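The Ferry to Runarness

My grandmother left me the house in Runarness and also the debt of the house, which was 2,984 crowns. I was then working in Trandunberg, in an office where the windows did not open, and I decided to go and look at both.

The ferry leaves from Clesard at six in the morning. It was April and still dark. An old man was selling coffee from a small cart, and when I told him where I was going, he gave me back my coin. "You will need it there," he said. I did not understand if this was kindness or a warning, so I thanked him as if it was kindness.

The house was smaller than in my memory. In the kitchen I found her notebook, where she wrote every day the weather and what she had eaten. On the last page was written: wind from the west, soup. I sat down at her table and read backward, through all the winters, until I came to the summer when I was nine and had stayed with her. For that day she wrote: the child asked if the sea is tired. Fish. 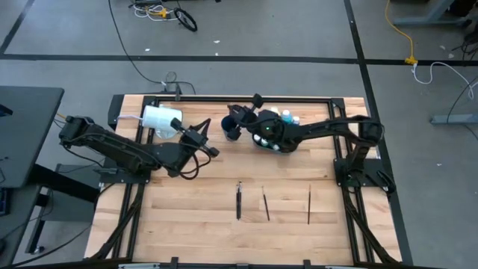 A tabletop of light wood, with the grain running from side to side.

In the evening a woman from the next house came with bread. She said that my grandmother owed her nothing and that she owed my grandmother a great deal, but she did not say for what. We ate the bread without butter. She asked if I would sell, and I said yes, of course, I have my work in Trandunberg. She nodded and looked at the stove for a long time.

At night the wind turned. I could hear it go around the house and try the doors, one after another, like a person who has forgotten the key. I got up, lit the lamp and took the notebook. There was still space under the last line.

I wrote: wind from the north, bread. Then I missed the morning ferry, and also the one after it.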